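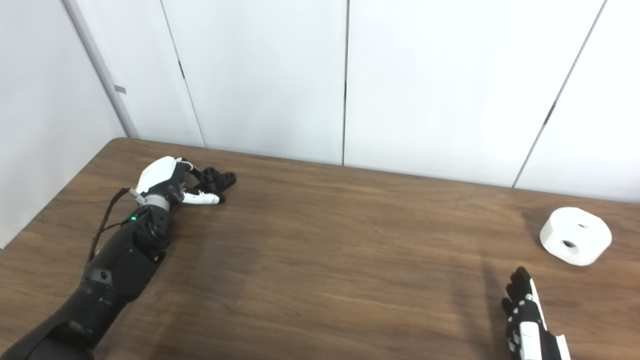

You don't put a table like that against a paneled wall, she said, you'll lose the whole back edge of it and nobody will ever see the grain. She said it from the doorway with her coat still on and a casserole in both hands, and I hadn't even said hello yet.

I told her the grain could be seen perfectly well from where I was standing. And it could! It's a streaky table, brown and streaky from one side to the other, like somebody started stirring chocolate into batter and got called to the phone. That was what sold me on it. Well, that and the fact that I'd been eating dinner off an ironing board since we divided up the furniture, and an ironing board wobbles when you cut meat.

"How much?" said my sister.

"Less than it was worth."

"How much?"

Six hundred dollars, if you want to know, and I never told her. I said three, and then she looked so impressed that I felt awful and gave her the good chair.

It came from Nidadham. If you haven't been to Nidadham, it's a barn out past the reservoir with a hand-painted sign and a gravel lot, and inside it's all dead people's furniture stacked up to the rafters with paths through it. You walk in for a lamp. I walked in for a lamp! An hour later I was standing in front of this table running my palm back and forth over the top, and the man who ran the place had stopped pretending to read his newspaper.

"House over on Nasution," he said. "Number 976. They're clearing it."

"It's beautiful."

"It's heavy," he said. "And that goes with it."

"What does?"

He pointed with his newspaper. Sitting on top of the table, over toward one side, was a white thing. I've had a lot of practice describing it by now and I still haven't gotten any better. It's a cylinder. It's white. It's got round holes in it. That's all I ever come up with, and then people say "oh, like a" and name something, and it isn't like that.

"What is it?"

"Goes with the table," he said.

"Yes, but what's it for?"

He thought about this for so long that I started looking at the lamps again. Then he said the daughter had been very clear on the phone. Table and that, together, or no sale. She hadn't said why and he hadn't asked, because she was crying a little and he had a truck blocking the lane.

So I paid, and the table came home in the back of a van with a mattress wrapped around it, and I held the white thing in my lap on the front seat the whole way like it was somebody's cat.

My sister, naturally, went straight for it.

"Candle," she said, picking it up. "You put a candle in and the light comes out of the holes."

"I don't think so."

"Have you tried?"

I had tried. I'd tried it the first night with the lights off, and it looked like a power outage in a very small apartment building. I didn't tell her that. I said I'd get around to it.

"Then it's for wooden spoons."

"Why would you want holes for wooden spoons?"

"So they can breathe," she said, and we both laughed so hard she had to put it down. (It was the first time I'd laughed in that kitchen. I remember thinking, well, there we go, that's one.)

After that it got to be a thing. Everybody who came over had to guess. The boy who delivered the new stove from Cevby said it was a part off something, and went around looking behind the refrigerator for whatever it had fallen off of. The neighbor downstairs said cheese. Just that, "cheese," with tremendous confidence, and then she wouldn't elaborate. My niece said it was where the moths lived. I liked hers best, and for a while every evening when I turned off the light I said goodnight to the moths, which is fine to do when you live alone, there's no law.

And I fussed over the table. I bought a tin of Gornorex, the stuff in the dented green tin that smells like an orange rolled around in a garage, and I rubbed it in on a cloth the way the lid tells you to. With the grain, always with the grain. You're supposed to leave it 2 hours and then buff. I left it 3 because I fell asleep. It came up warm and soft-looking all the same, and I was so pleased with myself I ate toast standing at the counter for a couple of days so as not to put a plate on it.

Whenever I cleaned, I lifted the white thing off, wiped, and set it back on the right-hand side. Always the right. I tried it in the middle once and it looked like it was waiting to be served. I tried the windowsill, and the table looked wrong without it, sort of undressed. So back it went.

Then in November I had the flu, a proper one, the kind where your hair hurts. I lay on the couch with my cheek against the arm and stared across at that table for hours at a time because it was the only thing at the right height. And lying there, hot and stupid, I thought about the daughter crying on the phone. I thought, she knows. She's the one person in the world who knows what it's for, and I never asked.

As soon as I could stand up for ten minutes in a row I drove out to Nasution. I took the white thing with me on the passenger seat. I put the seat belt around it, too, and I'd do it again.

Number 976 had a dumpster in the driveway and its front door standing open. The woman who came out was older than I'd pictured, my age or a bit more, with dust all down one side of her sweater. I'd rehearsed something in the car. What I said was, "I'm the table."

She looked at me, and then she looked at what I was carrying, and she put her hand flat on her chest.

"Oh," she said. "You kept it with the table!"

"He said I had to."

"I didn't think anyone would listen."

We sat on the front step. There wasn't anything left inside to sit on. She held it in her lap and turned it around slowly and put the tip of one finger in one of the holes, then in the next one over, without looking, the way you'd go up a staircase in the dark in a house you grew up in.

"So," I said, when I couldn't stand it anymore. "What's it for?"

"I have no idea," she said.

I just stared at her.

"None! It was on the table when my parents moved in. They bought the table from the people before, and it was sitting on it, and my mother asked, and the lady said it goes with the table." She had started to laugh, or it was close to laughing. "We used to make everybody guess. Every single person who came for dinner. My father kept track in a notebook. I found it last month. Somebody's put down 'hat for a small dog.'"

"My sister said wooden spoons."

"So they can breathe," said the woman.

I swear to you. Same words. I felt the hair go up on my arms, and then she said it was in the notebook, she thought, somewhere near the beginning, and did I want it? The notebook? It ought to be with the table too. She only hadn't sent it along because she hadn't finished reading it.

I said finish it first. I said there wasn't any rush, and I wrote my address on the back of a parking receipt, and then because she was sitting on a step in front of a house with nothing in it, I asked if she'd like to come and eat dinner off her table sometime. It'd be casserole, I told her, I had most of one in the freezer. She said what kind. I said I didn't know, my sister made it, we could guess.

She came the next week and brought the notebook in a bread bag. She stood in my kitchen for a while with her hand on the wood and told me it used to be against a paneled wall in their house, too, and her mother always complained that you lost the back edge.

It was tuna. The moths are on page one, by the way, in pencil, in a kid's handwriting. I asked her if it was hers and she said pass the salt.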